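Prop table notebook, Galenside workshop
Sunday, started 9.40

Continued from the last entry. Despina asked that we write down how the fruit and tableware set is kept, so that the next person doesn't need to phone her. I try to do it in order, but I was interrupted two times, so some things come late.

Stock list first. The inventory sheet now stands at 2,672 lines for the whole store, and food props are only a small corner of it. Silvan went through the corner with me. Two of the bananas are written in the sheet and we could not find them on the shelf. I have marked them as missing and not as thrown away, because the last time we did this they came back from Irkar in a box with the curtains.

Washing. I used lukewarm water and a little washing-up liquid, no vinegar this time. The vinegar left a smell in the green pieces and Zoia complained for a week. The plates are easy. The grapes are the worst object we own, the dust goes between the balls and stays there. What helped was a soft paintbrush (the flat one from Kovent, old stock, blue handle) and then to shake the bunch over the sink with the stem up. Do not hold it by the leaf. The leaf is only pushed on, and on the second bunch it already came off once and Illia glued it back a little crooked.

Drying: on a towel, seven hours at least, better overnight. I put my washed pieces out on Saturday evening and they were fine in the morning, except one pear which had water inside. It has a small hole at the bottom. I squeezed it and left it standing on the radiator shelf. To be checked tomorrow by whoever is first.

Colour test. This was the real work of the day. Onyshchenko want a simple breakfast table, few objects, nothing with a pattern, and the colours must be easy to tell from each other from above. We tried the white plate first and I did not like it, on the pale wood it looks unfinished. The yellow one fights with everything. Then the mint one, with the grapes on the left and a red apple on the right.
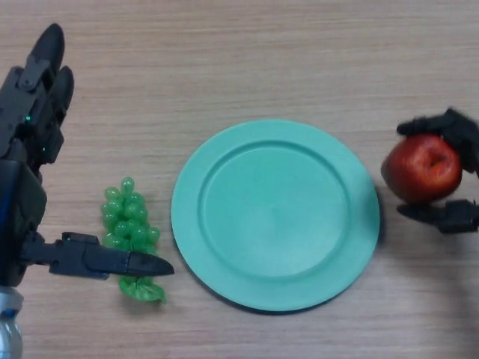
I think we stay with this combination. The green of the plate is cold enough that the grapes don't disappear beside it, and the red is the strong point of the table. Silvan would prefer a wooden bowl in place of the plate. I wrote his opinion here because I promised, but the bowl has a high side and hides what is put in it, so for me it is no.

About the plate itself. It is matte, with a wide rim, and the flat part in the middle is big enough for the apple or the grapes, but I would not put both together. If the lamp is directly over it you get a soft shine in the middle. We moved the lamp a hand's width towards the window and afterwards I was more satisfied. Themis says he sees no difference.

About the grapes. They shine much more than the plate and every ball takes its own little light. For the breakfast table this is good, it makes them look fresh. Leaf at the bottom, towards the person who sits, narrow end away. I tried it the other way and it looked as if somebody dropped them.

About the apple. We have several red ones and they are not the same. I choose the deep red with the lighter orange streaks, it is less like a toy than the plain one. The plain one goes back in the box for the children's corner.

12.15, after lunch

Illia asks if the cloth is needed. No cloth. The table top has a fine grain and it gives enough life by itself. But please nobody wipes it with the wet sponge, it raises the grain and then we must sand again. Dry microfibre only – the grey ones, not the ones from the kitchen.

Boxes. I relabelled two of them:
Fruit, single pieces (apples, pears, lemons)
Fruit, bunches and leaves
The bunches must lie on top of tissue paper, not under anything. The plates are standing on the lower shelf with felt between. Felt is nearly finished, Zoia orders more.

Open points
Pear with the hole, see above.
Bananas: Despina will ask Irkar.
A second mint plate would be useful in case this one is scratched. I could not find the same colour at Kovent, only a darker one. I will write to them in April when the new list comes.
The leaf on the second bunch: take off the glue and do it again straight. Illia knows.

Lamp switched off, window closed, key is with Themis.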